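A Visit to Getstead's Open Day: The Culex Arm Up Close

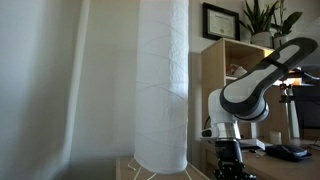 Getstead opened its showroom to buyers and the merely curious on May 30, 2022, and I went along for the morning. The company rents out and services small robot arms for workshops, schools and light packing work. It used to do this out of a shared industrial unit. In April it moved to its own floor on Bouzid Street, up one flight of stairs, with a freight elevator at the back.

I had come to see the Culex, a tabletop arm that Getstead offers on a monthly plan or for outright sale. I run a small business that fills and labels spice jars, and I have been putting off this decision for two years.

Registration was a paper list by the door. Visitors went through in groups of seven, with 30-minute slots. My group had two people from a print shop, a high school shop teacher, a couple who make candles, and a man who did not say what he did but asked good questions about fuses.

Hema Varghese led the tour. She handles setup and training for Getstead and has been with the company from the start. She began with the price, which I appreciated. The Culex costs $4,000 to buy with the standard base and controller. The monthly plan is $473 and covers the arm, a choice of two grippers, software updates and a replacement unit if yours has to go in for repair. Minimum term is six months. Delivery is extra and depends on distance.

After that came the software, called Judirura. You can teach the arm a path by moving it by hand and saving points, or you can enter the points on a screen. Varghese showed both. The hand method took her a few minutes for a simple pick and place between two trays. One of the print shop people then tried it and needed longer, mostly due to the menu for gripper settings, where the open and close values sit on different pages. Varghese said other customers have complained about this and it is on the list for the next update. She did not give a date.

The arm ran the tray job while we talked. It was quieter than I had expected, and we did not have to raise our voices. With the lid of a jar in the gripper it placed the lid on the tray each time I watched. It did not screw the lid on. For that you need a different tool, which Getstead does not stock but will help you source.

The shop teacher asked about safety. The Culex is meant to stop when it meets resistance, and Varghese let us try it with a foam block. It stopped. She also said plainly that this does not replace a risk check at your own site, and that a sharp tool on the end of the arm changes everything. Getstead will do the check for $70 an hour if you don't want to do it yourself.

A few things I wrote down that may help others:

The base has to be bolted or clamped to something solid. A folding table won't do.

Training is a half day, at your place or theirs. Two people can attend at no added cost.

Phone support runs on weekdays only. We pack on Saturdays, so this matters to us.

If you take the plan and later decide to buy, half of what you have paid in the first six months counts toward the price.

There was coffee afterward and time to talk one on one. I asked about dust, because ground turmeric gets into everything we own. Varghese said a fabric sleeve is available for the joints but that she would want to see our room before promising anything. She is coming out to look at our line in two weeks, and I have asked her to bring the sleeve.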